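Simulated two-arm robot reaches the wrong side of the table -- transform or IK problem?

Jarrah Lowther

Building a two-arm mobile base in the shared workshop at Malulthorpe. The hardware is not finished, so I am working out reach and table approach in simulation first.

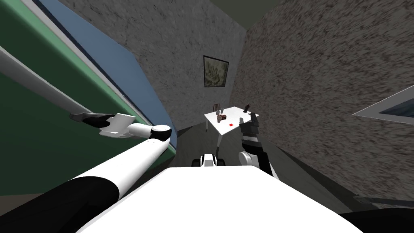
Rosine Picard asked whether the view camera and the arm bases hang off the same parent link, and whether I had checked the camera's roll before blaming the solver. I had not. The view is tilted, the table leans with the room, and I have been picking target points off it by clicking.

Details, for anyone who wants them:

The base link is the root. Both arm mounts and the camera mount are fixed children of it. I click a pixel, read depth at that pixel, project to a 3D point in the camera frame, transform to the base frame, then hand the point to the IK solver for whichever arm is nearer. The right arm gets its gripper up near the close corner of the table and stops there. The left arm goes well off to the left, over the green panel, for targets I clicked on the tabletop. The solver reports success in both cases. Joint limits are set and self-collision is on.

The right arm lands 4 cm from where I expect it. The left is not close enough to be worth measuring. I have re-exported the model and swapped solvers, with no change. The scene is a stock room from the Sfeir pack with nothing edited except the table height.

What should I check first?

3 comments | Share

Rosine Picard

If the solver says success, believe it until shown otherwise. It put the gripper where you told it to. The fault is most likely upstream, in the point you gave it.

Do this without any clicking. Take the table's pose from the simulator, transform its center to the base frame, and print it. Then click the center of the tabletop and print what your pipeline produces. Compare the two vectors. If they differ by a rotation, the camera mount is wrong. If they differ only in sign on one axis, you have mixed up the optical frame (z forward, x right, y down) with the body frame (x forward, y left, z up). Most people do this at least once.

A tilted view is not an error in itself. The camera can sit at any angle as long as the transform chain includes that angle. What breaks things is applying roll in the renderer and leaving it out of the robot description. Then the picture rolls and the math stays level. The error grows with distance from the optical axis, so points near the middle can look almost right while points toward the sides are badly off.

Also check your mount definitions for the two arms. Left mounts are often made by mirroring the right one. A mirrored mesh is fine, but a mirrored frame is left-handed, and some importers quietly "repair" it by flipping an axis. Print the determinant of the rotation matrix for each mount. It should be +1. If you get -1, write that mount out by hand with its own roll, pitch and yaw.

Once both vectors agree, test each arm on its own with the target fixed in the base frame. Leave the nearer-arm selection off until that passes.

5 comments | Share

griritz_bench

Had something like this with the Trastach arms. Mine was degrees vs radians in the mount file. I had 18 in the pitch field meaning degrees and the loader wanted radians. Worth a look, takes a minute.

Share

Jarrah Lowther

Ran Rosine's comparison on Thursday. The vectors differ by a rotation about the optical axis. Camera roll was set in the renderer config and was zero in the robot description. I moved it to the description and the right arm now reaches the point I click.

The left arm is better but still wrong. The determinant for its mount is -1, so that mount was mirrored as well -- two faults, and I had been treating them as one. No degrees anywhere in the mount file, but thanks. I am rewriting the left mount by hand and will post the numbers when both arms pass with a fixed target.

1 comment | Share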